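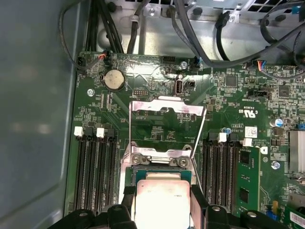
What Goes On Inside a Computer Tower?

Open up a computer and you will find a flat green board called the motherboard. Almost everything plugs into it, like guests crowding around one very small dinner table.

The most important guest is the processor. It does the computer's thinking, which is mostly math, done very fast and without complaining about homework. Its silver lid is called a heat spreader. Thinking makes a processor hot, and the lid helps carry the heat away.

A processor lives in a socket. To put one in, you swing up a metal frame called the load plate, lower the processor straight down, then close the plate and fasten it. Do not push. Do not wiggle. Many sockets are full of tiny springy pins, sometimes more than 2000 of them, and every one can be bent by a person in a hurry.

Beside the socket are long, skinny slots for memory. Memory holds whatever the computer is working on right now. Turn off the power and it forgets the lot, much like you on the first day of summer vacation. The little latches at the ends snap shut to hold each memory stick still.

And the rows of square holes in the metal? Those are vents. Air goes through them. So does dust, which was not invited.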